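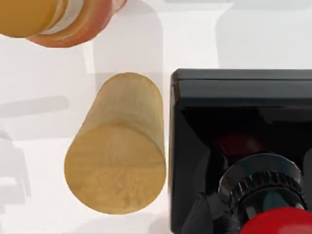 Figure 1. Glass jar with amber contents, lying on its side, and a wooden cylinder.

Materials at Home, Lecture 2: Glass
Handout of 6 Nov 2023
Room 859, Fontes Building

Before the lecture, please read the chapter on glass in the course reader. It has 14 pages and the last part, on lenses, you can leave out.

1. What glass is

In the first lecture we spoke about metals and salts, where the atoms sit in a regular order. In glass the atoms have no such long order. The melt was cooled too fast for crystals to grow, and it became stiff while its structure was still that of a liquid. We call such a solid amorphous.

Many students have heard that old church windows are thicker at the lower side because the glass has been flowing for centuries. Please do not write this in the exam paper. At room temperature the flow of window glass is far too slow to see, even in a very old building. The old panes were uneven from the day they were made, and the workers often put the heavy side down.

2. What goes into the furnace

The usual glass for jars, bottles and windows is soda-lime glass. Its main part is silica, which comes from sand. Pure silica can be made into glass, but it needs a very high temperature, and this costs much fuel. Therefore soda is added, and the mixture melts more easily. Soda alone gives a glass that dissolves in water, so the maker adds lime also, and the glass becomes stable.

Broken old glass goes into the mixture too. The name for it is cullet. Cullet melts more easily than the raw materials, and it saves both sand and fuel.

Other kinds you should know by name:
Borosilicate glass — contains boron oxide, expands little when it is heated, used for laboratory ware and some baking dishes.
Lead glass — heavy and bright, used in the past for fine drinking glasses. Do not keep wine or juice in old lead glass decanters for a long time.
Fused silica — nearly pure silica, expensive, used where the heat is strong.

3. How a jar is formed

A piece of hot glass, called a gob, is cut from the stream that leaves the furnace. It is formed in two steps. In the first step it gets a short thick shape with the neck already finished. This shape is called the parison. In the second step the parison goes into another mold and air blows it out to the final size. During this work the glass is at around 1,000 degrees Celsius, soft like thick honey, and the time is short.

The neck is formed first because it must be exact. The lid has to close against it. If you look closely at an empty jar you will find a thin line running up the side, where the halves of the mold met. On many jars there is also a ring mark at the bottom.

After the mold comes the step that beginners forget in their drawings. The jar is still hot inside when the outer side has become stiff. If we let it cool freely on the factory floor, stresses would remain in the wall, and the jar could break later from a small knock. So it travels slowly through a long oven with falling temperature. This is annealing, and the oven is called a lehr.

4. Color

Plain sand nearly always contains a little iron, and iron gives glass a green tint. Look at the edge of a window pane and you see it. To get colorless glass the maker chooses clean sand and adds a small amount of another substance which hides the green.

When color is wanted, these are the common ways:
Green: iron, or chromium for a stronger tone.
Blue: cobalt. Very little is enough.
Brown (also called amber): iron together with sulfur and carbon.
Red: gold, copper or selenium. It often needs a second heating before the color appears.

Be careful when you judge by eye. A clear jar filled with something golden looks like an amber jar from a distance. In the exercise class, hold the neck against white paper and look there, where the contents do not reach.

Brown glass keeps out much of the light that spoils beer and some medicines. Green glass helps less, and clear glass helps very little. This is the reason why the pharmacist gives you drops in a brown bottle. 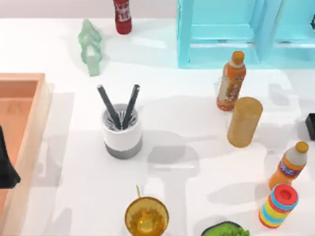 Ramil Manalastas asked whether a pale green glass can go in the same recycling bin as clear glass, if the tint is so weak that you hardly notice it. The answer is no, it should go with the green. Once the iron or chromium is in the melt, it cannot be taken out again in normal production, and a batch for clear jars allows only very little of it. The green furnace is more patient and accepts mixed colors in larger amounts.

He also asked about ornaments and drinking glasses. In most towns these do not belong in the bottle bank at all. Their composition may be different from container glass, and heat-resistant dishes are the worst case. A piece of borosilicate does not melt fully at the temperature of the bottle furnace and stays as a hard lump in the wall of a new bottle. Please check the rules of your own town, they are not the same everywhere.

5. Breaking

Glass is strong when you press it and weak when you pull or bend it. The break starts at a small scratch on the surface. The glass cutter uses this: one light line with the wheel, then a bend, and the pane opens along the line.

Heat can do the same as bending. Pour boiling water in a cold thick jar, and the inner side wants to grow while the outer side stays as it was. The outer side is then under tension. A thin glass often survives better than a thick one, as the heat passes faster through it. For making jam, warm the jars before filling.

Tempered glass is cooled quickly on the surface on purpose. The surface is then pressed together all the time, and a scratch has more difficulty to open. When it does break, it breaks in many small blunt pieces. You cannot cut it after tempering, so all holes must be made before.

6. For the exercise class

Bring one empty glass container from your kitchen, washed and without the lid. Find the mold line and make a simple drawing of the section through the neck. Write down the color and which substance could have given it. If you are not sure, write "not sure" and your reasons.

The visit to the Jiden glassworks is planned for May. Closed shoes and long sleeves are required there, and a sign-up sheet will hang next to the door of the room.

Next lecture: clay and porcelain.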